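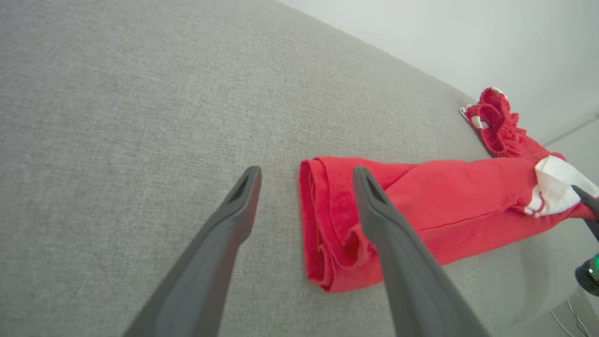 Wer Textilien nach Gewicht sammelt, bekommt Gewicht. Seit Februar rechnet die Kommune Gronstead die Altkleidererfassung pro Tonne ab, und die Kennzahl steht seither in jedem Quartalsbericht an erster Stelle. Ich halte sie für ungeeignet.

Die Tonne unterscheidet weder nach Faser noch nach Zustand. Ein durchnässter Wintermantel zählt so viel wie ein Stapel tragbarer Hemden. Für die Wiederverwendung ist der Mantel verloren, für die Faserrückgewinnung meist ebenfalls, sofern Futter, Füllung und Oberstoff aus verschiedenen Materialien bestehen. In der Bilanz verbessert er trotzdem das Ergebnis.

Der Betreiber Codside legt für den Sortierbetrieb drei Ausgangsfraktionen fest: Wiederverwendung, Recycling, thermische Verwertung. Die Grenze zwischen den ersten beiden zieht der Mensch am Band, nach Augenschein und Griff. 40 Sekunden pro Stück sind im Leistungsverzeichnis vorgesehen. Raquel Esteves hat dagegen eingewandt, dass die Zeit für Nähte, Bund und Reißverschluss nicht ausreiche, wenn außerdem das Pflegeetikett zu lesen sei. Der Einwand ist sachlich richtig und wurde mit Verweis auf den Durchsatz abgelehnt.

Am Etikett hängt freilich mehr, als die Diskussion vermuten lässt. Bei Mischgeweben entscheidet der Elastananteil darüber, ob ein Reißverfahren sinnvoll ist. Fehlt das Etikett, bleibt nur die Messung oder die Vermutung. Gerade bei Sport- und Kinderkleidung wird es oft herausgeschnitten, weil es kratzt. Ein eingewebter Code in der Seitennaht wäre technisch machbar und müsste beim Hersteller ansetzen, also dort, wo die Kommune keine Zuständigkeit hat.

Sigrún Damgaard schlägt vor, nach Stückzahl und Fraktion abzurechnen. Der Aufwand ist höher: 820 Stück je Prüflos, davon 20 als Gegenprobe durch eine zweite Person. Das Verfahren hat Schwächen, etwa bei Socken und bei Kleinteilen, die niemand einzeln erfassen will. Dafür ließen sich Wiederverwendung und Verbrennung in der Abrechnung überhaupt erst trennen.

Gegen den Vorschlag wird eingewandt, er belohne das Schönsortieren. Das trifft zu, solange der Betreiber selbst prüft. Die Gegenprobe gehört deshalb in fremde Hand, und ihre Ergebnisse gehören in denselben Bericht wie die Tonnage. Bis zur nächsten Ausschreibung sollte die Kommune beide Zahlen parallel führen und die Vergütung für nasse Ware streichen.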